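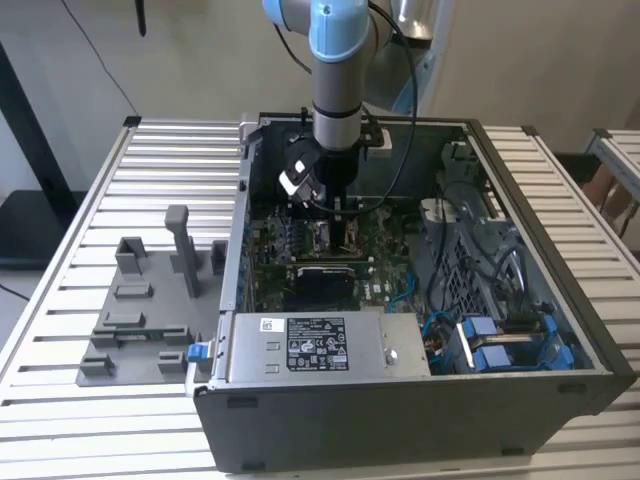
March
Montserrat Ochoa
Cell upkeep, session 4: the Ullstead bench

Most of what goes wrong with the Evis cell goes wrong on a Saturday, and most of it is the table's fault. The slats are handy because you can bolt anything anywhere, and for the same reason anything can creep. Before you blame the arm, check the grey fixture plate to the left of the case. If the plate has shifted, every taught point on it has shifted too, and the arm will go with great confidence to the wrong place. With the fingers down in the processor socket, as they are here, a millimetre is a fortune.

Order of work for the Monday check:

Stop the cell and lock it off. Yes, even for a quick look.

Wipe the fingers with a dry cloth. Look for chips at the tips.

Follow the black cable from the top of the arm down to the gripper by hand. It should loop freely through the full wrist turn. Rernlow allow 2,000 hours before replacement – Rernlow have not met our cable.

Check the plate bolts, then the case stops.

Run the socket approach at 70 per cent speed with a scrap board, never a good one. Our last good one cost 575 pounds and is now a scrap board.

If the approach is off, re-teach the plate corner first and the socket second. Doing it the other way round gives you two wrong points that agree with each other, and you will be here until tea.

Write the offsets in the book, in pen. "Seems fine" is not an offset.

For next time: read the Sebastian notes on grip force, pages 70 to 80.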